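The Handbag Problem

I should say up front that I was hired at Tidine to fix spreadsheets. That was the whole job! Then Garnet Bouchard put his head around my door in August and asked how I felt about purses, and by lunchtime I was part of the research.

The question was a simple one, at least the way Garnet told it. Our model, Rindance, could pick up a mug all day long. Give it anything that sagged, though, and it lost its mind. It would take hold of a scarf and wait politely for the rest of the scarf to follow. So the plan was to teach it from people, using grippers you hold in your own two hands, with a little marker cube on each so we'd know where they were at every moment. You wear the harness, you do the chore, and Rindance studies the chore afterward (the way my sister studies other people's weddings).

Noémie MacDonald ran the method side, and she was strict. One bag, one chair, one cushion, start to finish, and no talking to the bag. I talked to the bag. I couldn't help it. You get one handle up and the other one flops over, and something comes out of your mouth.

"That's on the recording," she'd say.

"Good. It should learn that part too."

We had 100 demonstrations after the first stretch, and Garnet was thrilled, and then he trained on them and Rindance managed to fling a purse at a wall. We got 59 good lifts out of 124 tries, which is worse than my nephew. Garnet went and sat in his car for a while.

Noémie didn't. She stayed up with the recordings until two in the morning and called me, wide awake, and said, "You all pause."

"We what?"

"Right before the lift. Everybody squeezes, and then there's this tiny wait while the bag settles, and then they go. I've been trimming it out! I thought it was dead time."

I lay there in the dark and closed my hand on the edge of the blanket, and sure enough, I waited. I'd been doing it my whole life.
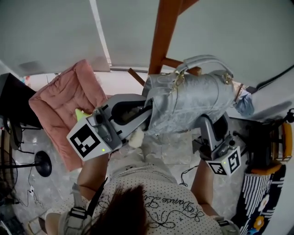
So we put the pauses back in, every single one, and we kept recording. By the end there were 2,136 demonstrations from all over the building, with the fast people and the slow people and the guy from Caron who hummed. I got a callus on my trigger finger and I was very proud of it.

The night of the new test I stood at the back with my coat on. The arm came down over my own old purse, the ugly brown one. It closed. It held still.

"Come on, sweetheart," I said, and Noémie, who had her eyes on the screen, didn't tell me to hush.

Up it went, both handles. Garnet was already asking whether anybody owned a duffel.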